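Workroom Shelving Check, Fallisgate Annex
Walked by Obinna Okafor, June 24, 2018

I got through all 42 points on the sheet this time, and I really enjoyed it! The room is in so much better shape than it was in March. Comments are under each line. OK means leave it alone, FIX means please do it this week.

1. Door and exit path
Door opens all the way. OK
Exit sign lit. OK
Path to door at least 42 inches wide. OK
Comment: I took the tape measure to this one twice because the cart used to sit right there. Lovely to see it gone.

2. Lights and outlets
Ceiling lights all working. OK
Outlet covers in place. OK
Power strip under the window bench plugged straight into the wall. FIX
Comment: It's still plugged into another strip. Drendbridge has spare long ones in the supply closet, so help yourself and sign the sheet.

3. Window bench
Drawers close and stay closed. OK
Blades capped and put away. OK
Edges free of splinters. FIX
Comment: Left front corner only. Ten minutes with sandpaper. The new drawer labels are great, by the way, whoever did those (please do the cabinet next!).

4. Tall cabinet
Anchored to the wall. OK
Heavy items on the bottom two shelves. OK
Glue and paint lids tight. OK
Comment: The Urquijo paint cans have their dates on the lids now, which makes this part go so fast.

5. Yellow shelving
Stands level, no rocking. OK
Weight on any one shelf under 20 pounds. OK
Containers fully on the shelf. OK
Small parts kept in a cup or tray. FIX
Nothing long sticking out past the end. FIX

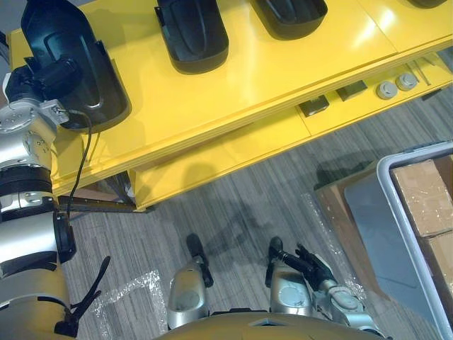
Comment: I love this unit, and the yellow is so easy to spot from the door. The black containers can stay up top. Please give the small stuff on the lower level a tray of its own, with the thin rod in it too. The dark metal bar along the front edge needs to slide back in or go in a drawer, as it's right at shin height.

6. Floor
Carpet flat, no lifted edges. OK
Clear of scraps and packaging. FIX
Comment: Clear plastic wrap on the carpet, including a strip near the bin. So close! It's slippery underfoot, so pick it up as you unpack.

7. First aid and fire
Extinguisher gauge in the green. OK
First aid kit stocked. FIX
Comment: Down to 16 bandages and the list says 18. Prultero order goes in with the gloves.

Next walk covers the hallway too. Initial each FIX when it's done and leave the sheet on the clip by the door.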